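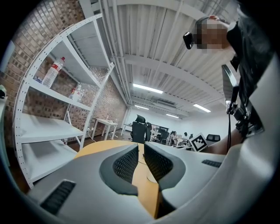 WEEKEND BAKER / COUNTER PERSON – Banatar Bread, Cowie location

Need someone to start in December, sooner if you can. Two people leaving for school and the holiday orders are already coming in.

The job: half baking, half counter. You come in at 4, ovens are on by 4:15. Shape and bake rolls, rye, the seeded loaf. Doors open at 7 and then you're up front until noon. Bagging, register, coffee, wiping down. On a normal morning we put out over 800 rolls so you need to be ok with repetitve work and standing.

Hours: 16 a week to begin with, both weekend mornings. Can go up after New Year if you want it. Please don't apply if you need full time right now, we don't have it.

Pay: posted at the shop and we go over it on the phone. Tips split evenly at end of shift. Free bread, within reason. Parking in back off Barkeser Street, not out front, the front spots are for customers.

You should have:
Some kitchen or bakery work behind you, even a school cafeteria counts
Food handler card, or get one in your first couple weeks (we pay)
A way to get here at 4 in the morning – the bus doesn't run that early
Able to lift a 40 lb flour bag off a pallet
18 or older because of the mixer

Nice to have: Spanish, cake decorating, knows how to talk to a cranky oven. Ours is an old Akero deck oven and the left side runs hot. You'll get used to it.

Training is three shifts, paid, same rate. First one you mostly watch and scale dough. By the third you're running a rack on your own with somebody nearby.

Not a fit if you have a bad wheat or sesame allergy, there is flour in the air all morning and no way around it.

To apply: stop in after 1 pm with a resume or just a sheet of paper with your last two jobs and a phone number on it. Ask for the manager. Or leave it in the envelope by the register. Please don't call before noon, we can't pick up. No email applications this time, last round half of them went to spam and we missed good people.

We'll call everybody we want to meet by the middle of the month. Short talk, then a try-out shift, paid, about 3 hrs. Bring closed shoes and somthing to tie your hair back.

Aprons are here. Lockers are small – leave the big bag at home.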